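Cleaners wanted to record washroom work, Tetidlow

Kinstead cleans 33 buildings in and near Tetidlow. In April we began moving some of our night floor work to machines, and washrooms are next to be looked at. We need cleaners who know the job to do it with hand-held grippers, so the machines can be taught from their work.

You will clean toilets, sinks and floors at your usual pace, with a gripper in each hand. Shifts are four hours. You can stop for a break whenever you need one.

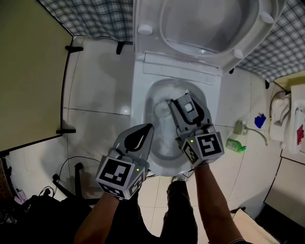 Cleaning a toilet bowl with the right-hand gripper pressed against the brush head.

What changes for staff: fewer night floor shifts, and more day work checking and finishing what the machines have done. Hours for current staff stay the same until the trial is reviewed. People who take part will be offered the day jobs first.

You need at least 700 hours of paid cleaning work. Training is paid. Tell us about any wrist or shoulder trouble before you start.

Apply at the Kinstead office, 171 Tamayo Road, by 5th May.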